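薄紙

作業台は奥の窓際に置くことになった。そこには前まで返品の箱が積んであったので、私は朝から箱を階段の下に移した。床に箱の跡が四角く残った。店長が雑巾をかけたが、跡は取れなかった。

機械はその日の昼前に来た。Getixという会社の人が二人、台車に載せて裏口から入れた。二人のうち背の高いほうが設定をする人で、もう一人は運ぶだけの人だった。運ぶほうの人は、机に腕を二本留め終わると伝票にサインをもらって帰った。

私の勤めているのは、Clilvilleという駅ビルの二階にある贈答品の店で、タオルと茶器と石鹸を売っている。いちばんよく出るのは箱入りのタオルで、これを薄紙でくるんでから箱に入れる。薄紙はMadiganという名前の、向こうが透けるくらいの紙だ。紙は仕入れの表に商品名で載っているので、店の者はみんなそれをマディガンと呼んでいる。マディガン二枚、と言えば薄紙二枚のことになる。

私はこの店に十四年いて、そのうち十一年はほとんど奥にいた。表に出るのは昼の交代のときと、年末だけだ。接客がきらいなわけでもないのだが、折るのが速かったのでそうなった。

設定の人は床に座ってパソコンを膝に載せ、半日そうしていた。私は隣の台でいつもの仕事をした。ときどき機械の腕が上がって、止まって、また下りた。音は思っていたより小さかった。冷蔵庫のほうがうるさい。

「これは何ができるんですか」と私は聞いた。

「紙を折ります」と設定の人は言った。「今のところは、半分に折るのと、角を合わせるのを練習しています」

「タオルは」

「タオルは次の段階です」

「箱に入れるのは」

「その次です」

私は台に戻って、タオルをくるんで箱に入れた。

機械を置くと決めたのは本部だった。本部はHurgateという別の街にあり、私は研修で一度行ったことがある。会議室の椅子が低かったことしか覚えていない。本部の考えでは、奥の仕事を少しずつ機械に渡して、人は表に出す。店長は朝礼でそう読み上げた。試すのは二月から四月の終わりまでで、そのあと続けるかどうかを決める。報告書は店が書く。

「誰が書くんですか」と私は聞いた。

「奥の人」と店長は言った。奥の人は私しかいない。

報告書の用紙は一枚もので、上に日付を書く欄があり、下に「所見」という広い欄があった。数字は機械が自分で記録しているので、私は数字を写して、所見を書けばいいということだった。最初の日、私は所見に「紙が破れた」と書いた。次の日も「紙が破れた」と書いた。三日目に店長が来て、もう少し書いてくださいと言った。

それで見るようになった。

薄紙は、指で持つときに力を入れない。入れると皺が寄る。入れなければ滑って落ちる。その間のところで持つ。そんなことは十四年やっていて一度も考えなかったが、機械が持ちそこなうのを見ていると考えざるをえない。機械は最初、板をつかむように紙をつかんだ。紙は二枚の指の間で寄って、団子になった。設定の人が数字を直すと、今度は触っただけで離した。腕は何も持たないまま、持っているときと同じ動きで、空中で紙を折った。折り終わると、きちんと置く動きまでした。

私はそれを所見に書いた。「持っていないのに、最後までやった」。

設定の人はその用紙を写真に撮って、会社に送っていいですかと聞いた。いいですと答えた。

家に帰ると母がいる。母は八十一で、膝が悪いので立ってする家事はだいたい私がする。洗濯物をたたむのは母の仕事ということになっている。座ってできるからだ。取り込んだものを居間の座布団の前に置いておくと、夜までかけてたたむ。

機械の話をすると、母はすぐに聞いた。

「洗濯物はたためるの」

「まだたためない」

「皿は」

「皿はうちの店の仕事じゃないから知らない。紙を半分に折るところ」

母は私の肌着をたたんでいるところだった。前身頃を下にして袖を折り、裾を持ち上げて、途中で裏返っているのに気がついて広げ直し、手を入れて表にした。それからまた袖を折った。

「裏返ってるのは、わかるのかね」と母は言った。

「何が」

「機械は」

次の日に設定の人に聞いてみた。彼はしばらく考えた。

「わかるようにはできます。ただ、裏返っているとわかるのと、表に直すのは別です。直すほうは、手を中に入れないといけないので」

「手が入らないんですか」

「入れたら、抜けなくなることがあります」

冗談かと思ったが、そういう顔はしていなかった。

三週間目から、設定の人は毎日は来なくなった。朝、私が電源を入れて、紙の束を決められた場所に置き、画面の緑のところを押す。機械は一枚取って折る。折れたら横に置き、折れなければ、折れなかったまま横に置く。どちらの場合も同じ場所に置くので、私はあとで分けることになった。これは手間だった。所見に書くと、二日後に設定の人が来て、折れなかったものは手前に落とすように直した。それからは床に落ちるようになった。私は段ボールの浅い箱を下に置いた。

紙は試験用に本部から別に届いた。一包み1,495円のもので、うちが普段使っているのと同じ厚さだが、色が少し違う。白に薄く紫が入っている。売り場で使うには半端な色で、たぶん余っていたのだろう。失敗した紙も捨てずに、割れ物の詰め物にした。茶器の箱に入れるとちょうどよかった。四月に入るころには詰め物を買わなくてよくなっていて、店長はそのことを報告書に書くように言った。私は書かなかった。機械の成績とは関係がないと思った。

日によって出来が違った。晴れた日の午前中はよくない。窓の光が台に当たると白い台と白い紙の境目がわかりにくくなるらしく、紙の縁より手前をつまんで、何もつかめない。私はカーテンを半分引いた。すると午後はよくなったが、カーテンを引いたことを忘れて帰った翌朝は、こんどは暗くて悪かった。湿気の多い日は紙が台に貼りつく。乾いた日は静電気で指につく。これは私の手でも同じなので、機械が悪いとは言えない。私は乾いた日には濡らした布巾で指を湿してから折る。機械の指を湿してもいいかと電話で聞いたら、少し待ってくださいと言われ、だいぶ待って、やめてくださいと言われた。

三月の終わりに忙しい日が続いた。引っ越しの挨拶のタオルがまとまって出る時期で、一つの会社から217箱の注文が入ったこともあった。店長が奥に来て、機械の折った紙を使えないかと言った。

「半分に折っただけのものですよ」

「半分に折ってあれば、そこからやれば早いでしょう」

やってみた。早くはならなかった。私たちの折り方は最初に半分にするところから始まっていない。タオルを斜めに置いて、手前の角をかぶせ、左右を入れて、向こうへ転がす。紙を半分に折る工程はどこにもない。機械が練習しているのは、店の仕事のどこにもない動作だった。折ってある紙を一度開くぶんだけ余計にかかり、真ん中に筋もつく。店長は筋のついたのを持って光にかざし、しばらく見てから、これはだめだねと言って表に戻った。

そのことを設定の人に話した。彼は知っていた。

「半分に折るのは、基本なので」と彼は言った。「角を持って、浮かせて、もう片方で押さえて、ずれないように合わせる。これができないと、ほかのことができません」

「できたら、ほかのこともできるんですか」

「全部ではないです」

彼は正直な人だった。会社の紙には、四月の終わりには包装まで通してできると書いてあったはずだが、彼の口から私はそれを聞いたことがない。

四月の半ばに、紙の端を合わせるのが急にうまくなった。会社のほうで何かを入れ替えたらしく、朝来たら動きが違っていた。前は腕が二本ともばらばらに動いていたのが、左が紙を押さえて、それが済むまで右が待つようになった。待つ、という感じがした。私は自分の手を止めて見ていた。左の平たい指が紙の端を台に押しつけ、右のざらざらした黒い指が紙をはさんで、浮いたところを少しずつ寝かせていく。遅い。私なら十枚折れる間に一枚だった。それでも、力の入れ方が前と違うのはわかった。

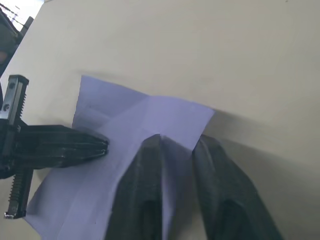
昼の交代に来た若い人が、休憩の弁当を持ったまま奥に入ってきて、立って見ていた。この人は表の担当で、機械が来てから一度も奥に来たことがなかった。

「これ、先輩の仕事がなくなるやつですか」と聞かれた。

「そういう予定らしい」

「なくなったら、どうするんですか」

「表に出る」

「あ、じゃあ一緒ですね」と言って、若い人は椅子を引いて弁当を食べはじめた。機械は折り終わった紙を横に置き、次を取りそこなって、もう一度取りに行った。取りそこなったことに気がつくようになったのも、その週からだった。

その日の所見は長くなった。欄からはみ出たので裏に続けた。何を書いたかというと、左手のことだ。右手の指はつまむ指で、左手の指は押さえる指で、形が違う。私の手は右も左も同じ形をしているが、使い方は機械と似ていて、左はほとんど押さえているだけだ。十四年、左手は仕事をしていないと思っていた。押さえるのをやめて片手で折ってみたら、角が合わなかった。二回やって、二回とも合わなかった。そういうことを書いた。書いてから、これは機械の所見になっていないと思ったが、書き直す用紙がなかったのでそのまま出した。

夜、母に片手でタオルをたたんでみせた。母は見ていて、何をしてるのと言った。左手が何をしているか調べていると言うと、母は自分の左手を見た。母の左の親指は曲がったまま伸びない。その親指と人差し指の間にシーツの角を入れて、右手で向こうの角を引いてくる。若いころは指先で持っていたはずだが、いつのまにか指の股で持つようになっていた。

「これだと落ちないのよ」と母は言った。

私もやってみた。たしかに落ちなかった。

試しの最後の週に、本部から一人来た。設定の人も来て、店長と私と、四人で台の前に立った。本部の人は数字の表を持っていた。機械は期間中に3,670枚に取りかかり、その大半は三月までの分で、角がきちんと合ったもののほとんどは最後の二週間に固まっている。本部の人はその二週間の線だけを指でなぞった。上に向いていた。

「タオルは結局、どうでしたか」と本部の人が聞いた。

設定の人がタオルを一枚、台に載せた。店でいちばん小さい、手を拭くためのものだった。機械は左で押さえ、右でつまみ、持ち上げた。下の重なりも一緒についてきた。タオルは台の端まで引きずられて、そこで止まった。腕も止まった。画面に黄色い字が出た。

「一枚だけをつまむのが、まだ」と設定の人は言った。

「人はどうやっているんですか」

三人が私を見た。私はタオルを手に取って、つまんだ。どうやっているかと聞かれても、つまんだら一枚だった。もう一度やってくださいと言われて、もう一度やった。親指の腹で少しずらしてから持っているようだった。自分でもそのとき初めて見た。設定の人はしゃがんで、私の手元に顔を近づけ、もう一度お願いしますと言った。結局六、七回やった。本部の人は途中で電話に出て、廊下に行った。

続けるかどうかは、その場では決まらなかった。Getixからは、機械をあと半年置くなら月の料金を下げるという話が出ていて、本部はほかの店の分と合わせて考えるということだった。ほかの店では床を拭く機械や、棚の在庫を見て回る機械を試しているという。床を拭くほうはよく働くが、敷物の房を食べるので、房のある敷物を売り場から下げたそうだ。

「それは働いているんですかね」と店長が言った。

「床はきれいです」と本部の人は言った。

帰りがけに、本部の人は私の報告書の束を鞄に入れた。全部読みましたと言われた。どこまで本当かはわからない。ただ、裏にも書いてあるところがありますね、と言ったので、少なくとも裏返しはしたのだと思う。

最後の用紙には、日付の欄に2026年4月と書いた。日のところは空けておけと店長に言われた。機械を止める日がまだ決まっていなかったからだ。所見には次のように書いた。

紙を半分に折ることはできる。晴れた日の朝は窓を半分隠すこと。タオルはまだできない。箱はやっていない。割れ物の詰め物は足りている。店の仕事で、人が手を出さずに済んだものは今のところない。ただし、二月には紙を持てなかった。

最後の一行は消すかどうか迷った。所見というより、かばっているように読める。迷っているうちに表から呼ばれた。出産祝いのタオルの包みが二つ、急ぎだった。私は手を拭いて薄紙を取った。隣の台ではまだ機械が動いていて、押さえるのに手間取り、私が二つとも箱に入れてリボンをかけ終えても、同じ一枚に取りかかっていた。

箱を表に渡して戻ると、紙は折れて横に置いてあった。角は合っていた。次の紙は、束のいちばん上が少しめくれていて、機械はそのめくれたところを取ろうとして二度はずした。私は手を伸ばして、めくれを直した。直してはいけないことになっている。人が手を出した分は記録から除くから、出したら書いてくださいと最初の日に言われていた。

用紙の余白に「一回、直した」と書いて、電源はそのままにして、昼の交代に出た。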